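Gripper keeps stopping on the wrong item when sorting fruit into clear bins
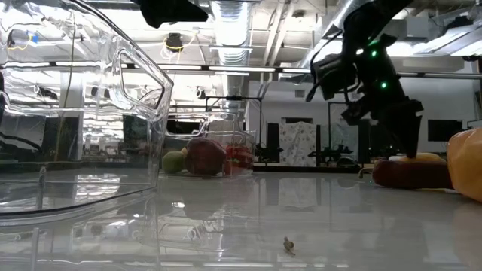
Our sorting table, with the finger on the yellow piece and the smaller bin behind.

Posted March 8, 2025 in School and Club Robotics

Hello all. I am in the student robotics club in Plisen and our project this term is to sort play produce into clear plastic bins. The arm has a camera on its side and the table top is white and very shiny. When each item lies alone, we have almost no trouble. When one item rests on top of another, like the yellow one on the long dark red one, the program often takes both as a single object and aims for the middle. In our last 15 runs with stacked items it failed in most of them. I also see false detections on the table, where the ceiling lights and the bins reflect. We trained with 268 labeled pictures, all taken in August in a different room. Should we collect more pictures, or change the table first? We have the regional show at Bellamy soon and I would not like to lose time.

irnby_club

Change the table first, it is the cheap part. Put a matte sheet over it, gray or dark green, and take care that it lies flat under the bins. Our team had the same lights in the reflection and the detector liked them more than the fruit. After this, take new pictures in the room where you really work — the August ones will help you only a little. Label the stacked items as separate objects, also when only a part of the lower one is visible. If your labels draw one box over the two, the program learns exactly the error you have.

For picking, go for the highest item, lift it, then take a new picture before you choose the next. It costs 2 seconds for us and we stopped having double picks.

briment_lab

I agree about the sheet. Clear bins are also difficult for many depth cameras, so we fixed the bin positions by hand in the program and put tape marks on the table. Then you don't need to detect them at all.

oldgearbox

just use bigger fruit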